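Zunimano Starry Quilted Cover, Grey

I've wanted to stock a proper quilted star cover for ages, and this one finally made it onto the shop in December (thank you to everyone who kept asking!). It's grey with white stars in all sorts of sizes and a few yellow ones mixed in, and the stitching runs diagonally so you get little diamonds all over.

I use mine for everything. It goes over the bed in winter, and the rest of the time it's wherever I happen to be folding the washing – a big soft surface is so much nicer than a bare table when you're doing tiny T-shirts. Grey hides a fair bit too, though I'd still give it a good shake outside now and then, crumbs and fluff do like to settle in the stitching.

Size: 200 x 200 cm
Wash: 30 degrees, gentle, no softener please
Price: 399 kr, or 629 kr for 2

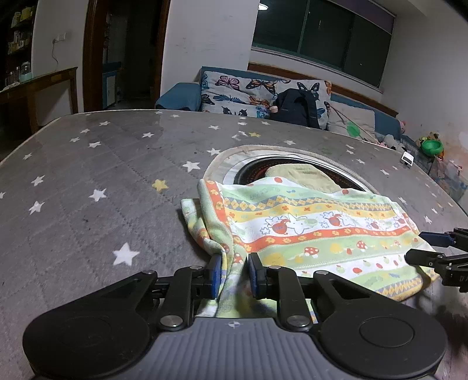
Brendan Horgan wrote to ask if it goes in the tumble dryer. Low heat is fine, but mine dries quicker over the banister and keeps its puff better that way. Yae Fukuda wanted it in navy and I'm afraid there's only the grey for now – I've asked! Orders go out within two working days, and if you don't love it, send it back unwashed and I'll refund you.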